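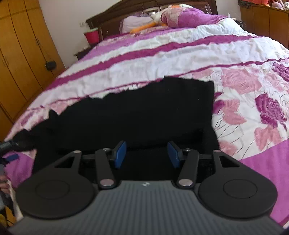
A piece of black fabric laid out on a large bed. (Courtesy of Kunier)

Kunier Brings Its Mend-by-Mail Service to Households Across the Sollano Valley

SOLLANO, August – Kunier, the family-run clothing repair shop that has been hemming, patching and darning for its neighbors on Nadar Street for 34 years, is delighted to share that it will start taking mending by mail this month from every town in the Sollano Valley. Customers who used to drive in from the far end of the valley (and some of them have done it faithfully for years, bless them) can now send their shirts, coats, curtains and tablecloths in a prepaid bag and get them back at their own front door.

The new service grew out of a trial that began last winter with 152 households. Kunier had hoped each of them would send in one piece, just to see how the bags held up in the mail. By the end of the trial the shop had repaired more than 200 pieces, among them a christening gown, a great many school trousers and a velvet opera cape that kept two menders happily busy for the better part of a week.

"My mother started this shop with one machine and a coffee can full of buttons, and she would have loved to see these bags coming in," said Parvathi Nadar, owner of Kunier. "People write us the nicest notes. They tell us where they wore the dress, who gave them the coat, what the dog did to it. We read every one of those notes out loud at the worktable before we pick up a needle, and I hope we always will."

Sending something in is meant to be simple. Customers ask for a bag by phone or at the counter, and it comes with a short form and a few safety pins. Kunier asks that every piece be washed and dried first, then spread out flat on a bed or a big table in good daylight, so that small holes and loose seams can be found and marked with a pin. Dark clothes deserve a second look near the window, as black thread on black cloth hides its troubles very well. Pockets should be emptied, too. The shop keeps a jar of things it has found and would dearly like to stop adding to it.

Once a bag arrives, a mender looks over each piece and calls the customer with a price before any work begins. If a repair costs more than the customer would like to spend, the piece is mailed back free of charge. Simple hems and buttons are usually ready within a week, while reweaving and lining work can take up to a month.

Ashwin Nambiar, who leads the workroom, has added two menders to keep up with the extra work, and both trained for the job at Kunier's own evening sewing classes. "Balakrishnan Palaniappan came to us wanting to fix one jacket," Nambiar said. "He stayed for the whole course, then he came back for the next one, and now he does our invisible darning. I still have customers asking me which elbow was the torn one."

The evening classes, known as Closness, will carry on as before in the room behind the shop, with tea and plenty of spare needles. Beginners are welcome and no machine is needed. The fall course covers buttons, hems, patches and the proper way to sew a pocket back on, and there is a separate session on curtains for anyone who has just moved house and found that nothing fits the windows.

The Nadar Street counter keeps its usual hours, opening at 9 a.m., and customers who like to bring their mending in person and stay for a chat are as welcome as ever.

Press contact: Sivaprasad Shenoy, Kunier, Nadar Street, Sollano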